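Equipment Review: Trelier Two-Finger Gripper, Paired Installation
Andasgate Center for Assistive Automation

The Center purchased a pair of Trelier two-finger grippers for its dual-arm platform in order to assess their suitability for light kitchen work. The grippers are compact, well finished and simple to mount. During testing in October, however, one unit released a glass cookware lid without a command to do so. The lid was damaged and there were no injuries. The review therefore gives more space to holding behavior and fault reporting than is usual in this series.

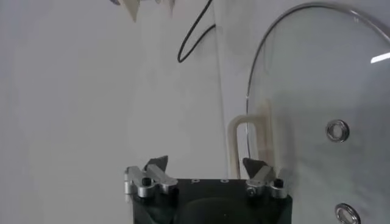

Salma Ezzat
Equipment Safety Reviewer, Andasgate Center for Assistive Automation

Construction and fit

Each gripper consists of a black housing with a finger assembly at either end. The fingers are carried on silver aluminum brackets and finish in dark gray pads that narrow to a point. The narrow tips are useful in tight places, such as between the legs of a lid handle or down inside a steamer basket. They also leave a small contact area. An object held at the very tips can turn under its own weight, and operators should plan for this.

Installation took one technician a morning for both units. The mounting instructions were clear, apart from the cable routing diagram, which showed an earlier connector. Hajar Hamdy of our technical staff obtained a corrected sheet from the distributor, Benkirane, within the week.

Test task

The task was taken from our standard kitchen set: remove the glass lid from an electric steamer, lay it on the table, and move steamed buns one at a time from the basket to a plate. It calls for a firm hold on a rigid handle and a gentle hold on soft food, with a change of force setting between the two. Each full sequence was counted as one run. Salma Soliman operated the platform and Kiri Katene kept the log.

The reported fault

A total of 272 runs were attempted. On three of them a gripper lost holding force while carrying the lid. In the first two cases the lid was low over the table and settled without harm. In the third it was 25 centimeters above the surface. It landed on its rim and chipped, and the session was stopped.

The release itself is a matter of concern. Of equal concern is that the gripper continued to report "object held" for 53 seconds after the third release. The supervising software, supplied by Vedirov, relied on that signal and allowed the arm to continue its programmed path with nothing in the fingers. The operator used the emergency stop.

Cause, so far as established

The logs show that all three releases came shortly after a change from the low force setting to the high one. If the new setting reached the controller while the fingers were still closing, the controller accepted it, dropped the motor current to idle and kept the last status in memory. We reproduced this on the bench with both units, using a block of foam in place of the lid.

Benkirane accepted the findings and provided revised firmware. With the revision installed, a force change sent during closing is refused and an error is returned. We could not produce the fault again on the bench. Status reporting is improved but still depends on motor current and finger position alone - there is no contact sensing at the pads.

Handling of soft items

No fault was recorded with the buns at the low force setting. Some marking of the surface was noted when the tips closed off center, and picking was less dependable when two buns lay close together. Approaching from directly above gave the best results.

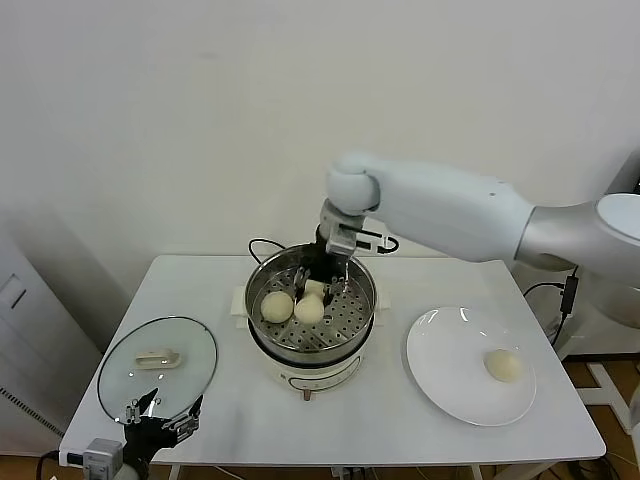
Interim operating conditions

Until further notice, the following apply to all Center staff and visiting users of the Trelier grippers.

1. Only the revised firmware is to be used. Check the version at the start of each session.
2. Force settings are to be changed with the fingers fully open and at rest.
3. Glass items are to be carried no higher than the task requires, and never over a person's hands or lap.
4. "Object held" is not to be used as the sole condition for moving an arm. A camera check or operator confirmation is also required.
5. Eye protection is to be worn within reach of the table whenever glass is handled.
6. Any unexpected release is to be reported to Mounir Bouazza on the same day, whether or not anything was damaged.

Assessment

Mechanical quality: good
Ease of installation: good
Handling of soft items: satisfactory
Fault reporting: poor as delivered, fair with revised firmware
Documentation: fair

The Trelier gripper is approved for supervised laboratory use under the conditions listed. It is not approved for use in participants' homes. The Center will consider the question again when pads with contact sensing are available for test.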